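Plunengate Institute of Food Studies
Bread and Its Keeping: Handout 2
Revised 19th June

Staling is a change in the starch of the crumb. As a loaf cools, the starch molecules begin to line up again and grow firm.
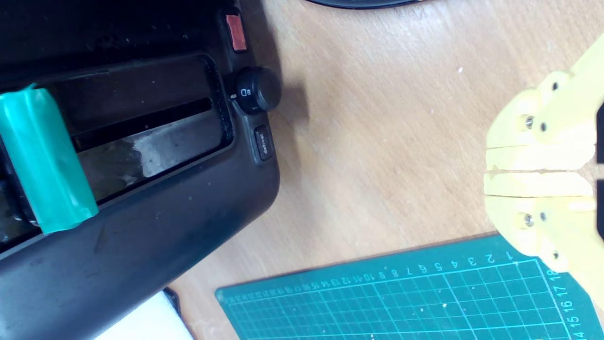
Loss of water plays a part, but a loaf sealed in a bag will also become stale. Cold speeds the process, and students should note that a refrigerator is a poor place for bread. 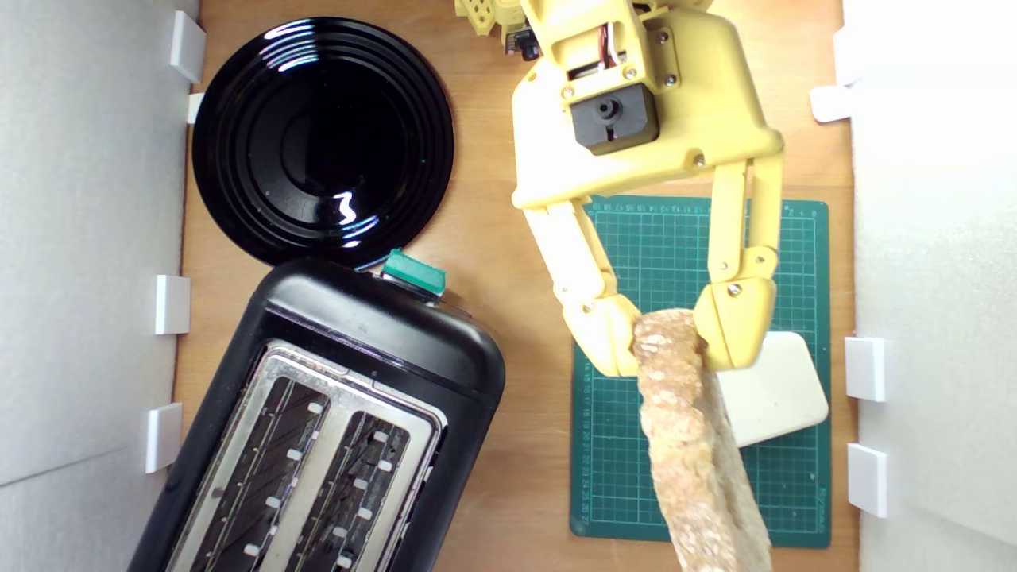

Freezing largely halts the change. Slices should be wrapped closely before they are frozen.
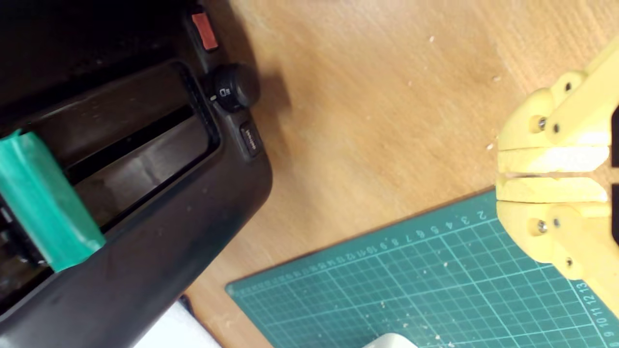

Gentle heat reverses part of the firming for a short time. Browning is a separate matter and takes place at the surface, where sugars and proteins react.
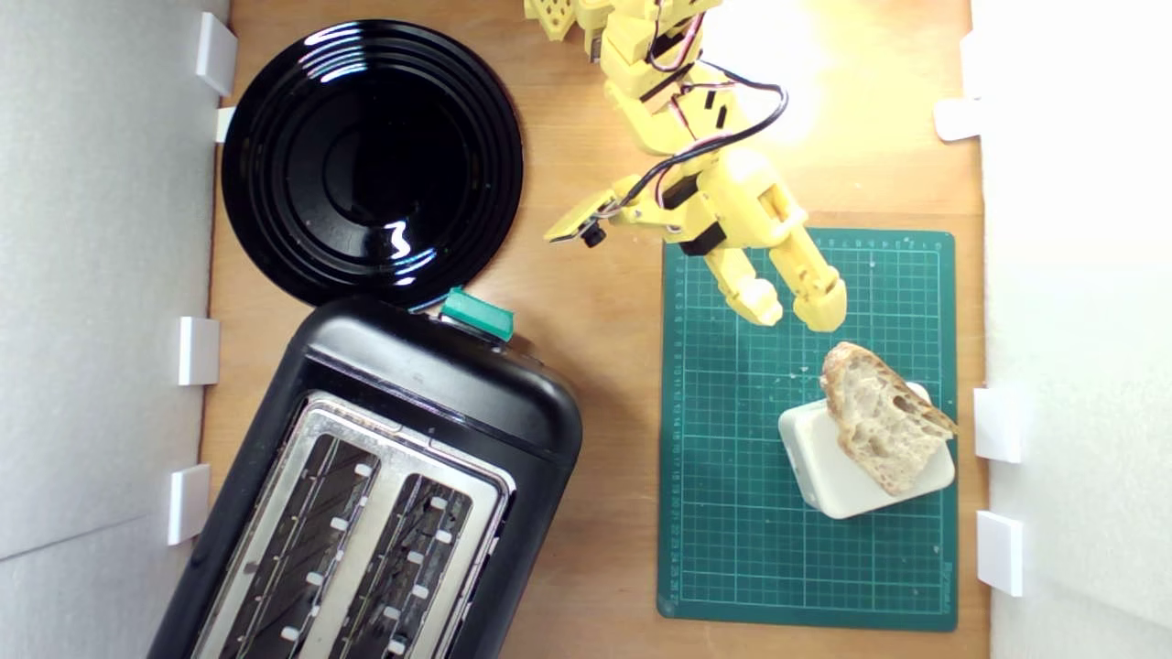
Browning depends strongly on surface moisture, and a damp slice colors slowly. The shape of the heating space also matters. In a two-slot toaster, such as the black one at the lower left, each slice stands upright in its own opening. Required reading for September is Chapter 2 of the Wullance course reader.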